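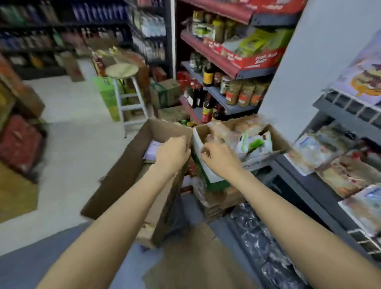 About us

Sendden is a small grocery supplier. We keep dry goods, sauces, spices, bread and bottled drinks in one storeroom and pack them into boxes for homes, shops and cafés nearby. We started with a single set of shelves behind a shop in Coelho Street and moved to our present unit when the drinks took over the floor.

What we do

Customers send us a list and we pack it. There is no minimum order for collection. For delivery the minimum is 40 pounds, and we cover Oltell and the villages on the Feria road. We now have 136 regular accounts, most of them households who order every week or every other week. The rest are cafés, two nurseries and a guest house.

How we pack

Every order is packed by hand in a cardboard box. Bottles and jars go in first, upright, with packets down the sides. Cartons come next. Bread rolls and anything else that crushes go on top, and if the box won't close over them we start a second one. We don't charge for the extra box.

We use delivery cartons again where they are sound. You may get your shopping in a box with another firm's printing on it — please go by the label on the lid. Boxes past using are flattened and sent for recycling. If you leave yours out folded, the driver will take them back.

What we stock

Sauces, pickles and spices are what people come to us for, and we try to keep the same makers from one year to the next. Drinks are mostly still water, squash and fizzy bottles. We don't sell frozen food, fresh meat or alcohol. If something is out of stock we leave it off the order and take it off the bill. We only swap items if you have ticked the box for it.

Collections and returns

Collections are from the side door until 3 in the afternoon. Please ring the bell and wait, as the storeroom itself isn't open to customers. Dented tins and broken jars are replaced on your next delivery — keep the label if you can.

We close for stocktaking for a few days in October. Regular customers are told the dates with their September bill.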